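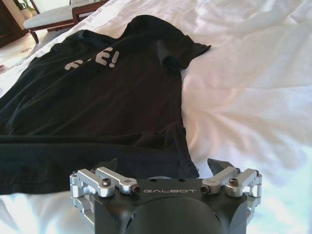
The black tee, on the bed.

So I finally went up to see the Prendergast stones, and I have thoughts!

If you grew up anywhere near Votwood you know the story. There's a line of flat rocks on the ridge above the reservoir, and depending on which uncle you ask they're a Viking landing marker, the floor of a lost temple, or something the Air Force was keeping an eye on in the fifties. My uncle was firmly on team Air Force. He swore there was a file on it somewhere.

Lindsay Ormsby drove, I did snacks. The trail from the Detine side is 2 miles and steeper than anybody admits (my calves are still mad at me). We got up there late in the morning and counted 27 stones, then walked back the other way and got 30, so make of that what you will. Some are half under the grass and we argued over whether those were one rock or two.

Do they look placed? Kind of, yes. The middle stretch is so straight it gave me a little chill. But Lindsay took geology in college and kept pointing out the same gray rock sticking out of the hillside lower down, all cracking along the same lines, and after that I couldn't unsee it.

I still want the file, though. I've put in a records request, and if anything comes back, even a page that's mostly black ink, I'll post it.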